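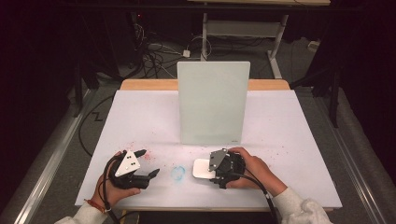 A table with white paper and pinkish-red flecks. Grostcombe, 12 May 2018.

We use cookies to improve your visit. By continuing to read you accept our cookie policy. OK / Read more

I went to the open day of the Amlow studio with one question, and it was the same question that all readers of Ximena Aravena have had since February: how will they put Retamal on television?

For those who do not know it, Retamal is a fantasy novel of 698 pages in which a river town is ruled by the person who keeps its calendar. The book has a slow beginning and three narrators, and one of them lies. A film was planned many years ago and it was never made. Now Amlow is making a series, and the studio opened its doors for one day before the shooting starts.

The studio is at the edge of Grostcombe, behind the bus depot. I came by train and then walked, and I do not recommend the walk, as the pavement stops at the second roundabout. They had given out 200 tickets and the visitors went in by groups. Mine was the last before lunch.

First we saw the costume store. The clothes of the Jakier family are on one long rail, all in greens that go darker with each generation. In the novel the Jakiers wear grey, and a man in my group said so rather loudly. Our guide answered that grey coats disappear in the night scenes, and there are many night scenes. I accept this, but I will miss the grey.

After it came the set of the calendar house. I had imagined a tall building and a lot of stairs. They have built one floor only, very low, so that tall actors must bend a little under the beams. I liked it more than my own idea. The door of the inner room is still without its lock - a pity, because in the book there are nearly 60 pages about this lock.

In the afternoon Kazimiera Czerwiński, the head writer, spoke in the small cinema. She told us that the lying narrator gave them the most trouble. On paper you believe a voice until you have a reason to stop. On the screen you see the thing happen, and it is difficult to take it back later. Their answer is to film some events twice, with small differences, and not to tell the viewer which one is true. She did not want to say if the ending stays the same. Somebody asked her three times.

The first season will cover the book up to the flood. To me this seems a good place to stop, though it means that the sister appears only in the last episode, and she is the best character. Aravena has read the scripts and sent notes, but she was not at the open day and there was no message from her.

Some practical things. The studio café takes only cash and a coffee with a piece of cake was £5. The cinema seats are comfortable but the room is cold, so bring a jumper. Photographs were not permitted on the calendar house set. The shop sells the old paperback with the blue cover, which I already have, and I bought it again for my brother. He reads slowly and has promised to finish before the first episode.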